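25th September
By our community reporter

Lost cutlery finds a new home at the Clillotberg swap

Anyone who has ever reached into the drawer for a teaspoon and come up with nothing will be pleased to hear that the Clillotberg cutlery swap is back, and it's bigger than before! The swap runs from the old Gillen shop on the corner, where the counters have been cleared and the shelves filled with trays of knives, forks and spoons waiting for a new table.

The idea is a simple one. Bring in your odd pieces – the fork left over from a set of six, the spoon that came home in somebody's lunch box – and take away the same number of pieces that you like better. No money changes hands. If you have nothing to bring, you can still take up to 16 pieces, which is enough to lay a decent table for four.

Last year's swap took in 3462 pieces over its whole run, and most of them went out of the door again. The rest were kept dry in the back room and form the start of this year's stock, along with more than 50 children's pieces passed on by the Fallus playgroup when it moved to its new hall.

It's the children's cutlery that has everyone talking. Small spoons and forks are hard to find once a set is broken up, and they get outgrown long before they wear out. Many families have a favourite that they can't bear to throw away but would happily see go to another child. There are plenty with decorated handles this time, and it is a real pleasure to look through them. 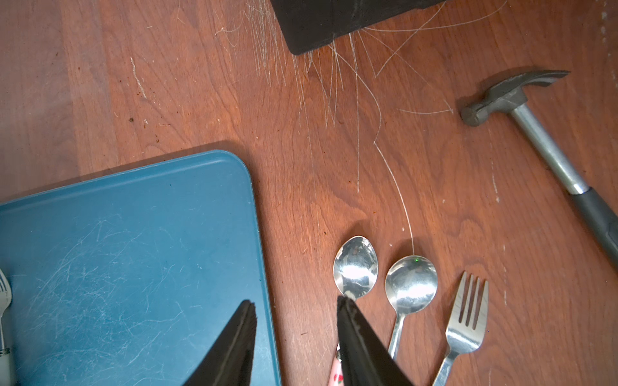
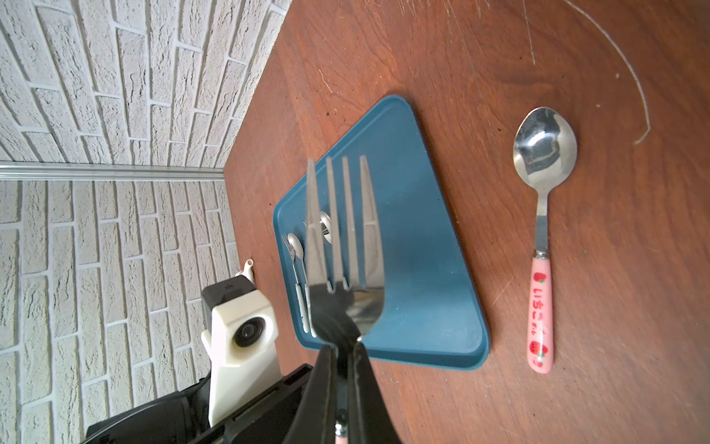 Strawberries on a pale pink handle, with Japanese lettering between them.
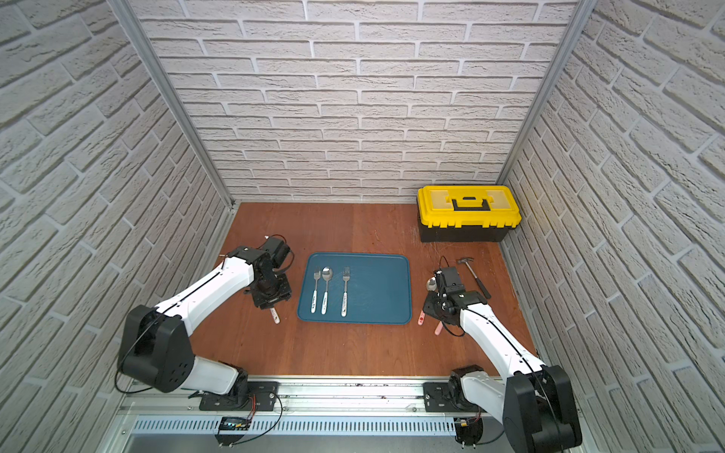 One visitor from the Benedetti flats said she had been hunting for a small fork to go with her son's spoon ever since the first one vanished on a picnic, and that she didn't mind a bit if the handles didn't match. She added that she would like to see a shelf for left-over serving spoons as well, as she had two big ones at home and nothing to ladle.

Serving pieces are in fact welcome, and so are cake forks, butter knives, sugar tongs and those long spoons for tall glasses that turn up in every house clearance. Sharp kitchen knives can't be accepted. Neither can anything with a cracked or loose handle, as food gets into the gap and it is very hard to clean. Please wash and dry everything before you bring it along, and wrap forks in a tea towel or a bit of newspaper with the points all facing the same way.

Boxed sets go on the long shelf by the window and are swapped whole. Single pieces are put out by kind, with the children's things lower down where small hands can have a rummage. If you are trying to match a pattern, bring one piece with you; it is much easier than going by memory, and there's a good lamp on the end counter for checking marks on the back of a handle.

There will also be a short talk on getting old stainless steel bright again with things you already have in the cupboard. It lasts 90 minutes with a break for tea, and everyone who comes can bring a dull spoon to work on. Places are free but the room is small, so put your name on the sheet by the shop door if you'd like to come.

The swap stays open until the middle of November. Pieces can be handed in at the counter whenever the lights are on, and there is a box just inside the porch for anybody passing at other times. Carrier bags are running short, so do bring your own.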